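Clenilham (housing development)

Clenilham is a planned residential development on the eastern side of the town of Skarkent. It's made up of apartments, row houses and a small strip of shops, all built on land that used to be a brick yard. I've kept this entry going for a while now (I rent in Phase 2, so take my affection for the place into account), and I've tried to stick to what can be checked against the sales brochures and the town's planning notices.

Name

The name comes from a field marked on an old estate map, spelled Clennilham there with a double n. The builder dropped one n for the signs, and the post office followed. Older people in Skarkent still call the whole area the Yard, and if you ask a cab driver for Clenilham you may get a blank look – say "the Yard" and you'll be fine.

History

Brick making stopped here well before anyone thought of putting homes on the site, and for years it was rough grass with a fence around it. A local firm, Pastilard, bought the land and applied to build on it. The first plan had a tower at the north end, which the town turned down because of the shade it would have thrown over the school field. The second plan spread the same homes over lower buildings, and that's more or less what got built.

The architect was Hiba Chamoun, whose earlier work was mostly schools, and I think it shows in the wide stairwells and the big low windows. Phase 1 was finished first, at the southern end by the main road. Phase 2 came after a long pause while the drains were argued over. I moved in one September, when the sidewalks on my side were still gravel!

Layout and homes

The development has 400 homes in 8 blocks, and the blocks are lettered A to H starting from the road. A to D are Phase 1 and the rest are Phase 2. Apartments come with one, two or three bedrooms, and the row houses (only in blocks G and H) all have three bedrooms and a small back yard.

The largest apartment type is listed in the brochure at 1497 square feet. That figure includes the balcony, which is worth knowing if you're comparing it with something across town. Kitchens in Phase 1 are closed rooms with a door. In Phase 2 they're open to the living area, and people have strong feelings about which is better. I like a door, personally, but I cook a lot of fish. 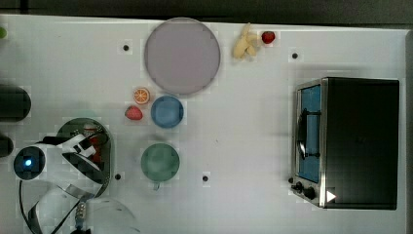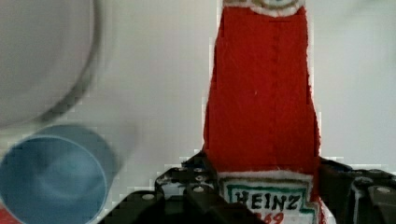
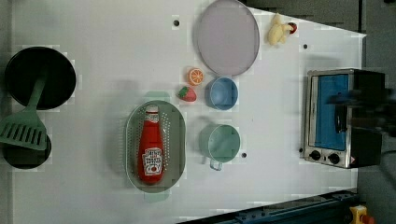
Orange slice on the table, below the big plate and a little to the left:
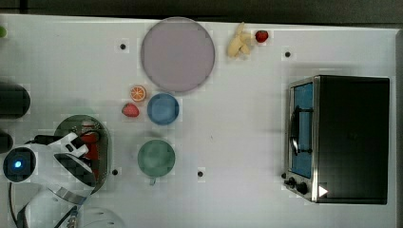 Can a buyer get a parking space with a one-bedroom apartment?

One-bedroom apartments are sold without a space, but owners can rent one by the month from the management office if any are free. Two- and three-bedroom apartments include one space each, and the row houses have their own driveways.

Getting there

The main entrance is on the road into Skarkent, and there's a second gate at the back for walkers and bikes. Bus riders use the stop by Block A, where the town bus comes through on its way to the train station. The ride to the station is easy in the middle of the day and slow around school closing time, when the whole road backs up as far as the bridge. There was talk of a stop by Block H too, which would save those of us at the far end a wet walk in winter, but it isn't in the current plan.

Shops and services

The strip along the front has a grocery, a pharmacy, a dry cleaner and a bakery called Zheng, which opens at 6 a.m. and is usually out of the sesame rolls by 9. A dental office took over the corner unit after the sales office moved out. For anything bigger, like hardware or clothes, people go into the center of town.

There's a playground between blocks C and D and a lawn behind E. The lawn sits over the storm water tank, so no trees could be planted on it, and the shade trees went along the edges instead.

Management

Day-to-day running is handled from an office on the ground floor of Block B, where Tamer Zein has been the manager since Phase 2 opened. Owners pay a monthly fee based on floor area, covering the elevators, outdoor lighting, trash pickup and the upkeep of the grounds. Water is metered separately for each home. Heating is shared in Phase 1 and separate in Phase 2, so a bill from a friend in Block C won't tell you much about what you'd pay in Block F.

Renters don't pay the fee directly, though some landlords list it as its own line in the lease. Mine does.

See also

Skarkent
Skarkent brick yard
Pastilard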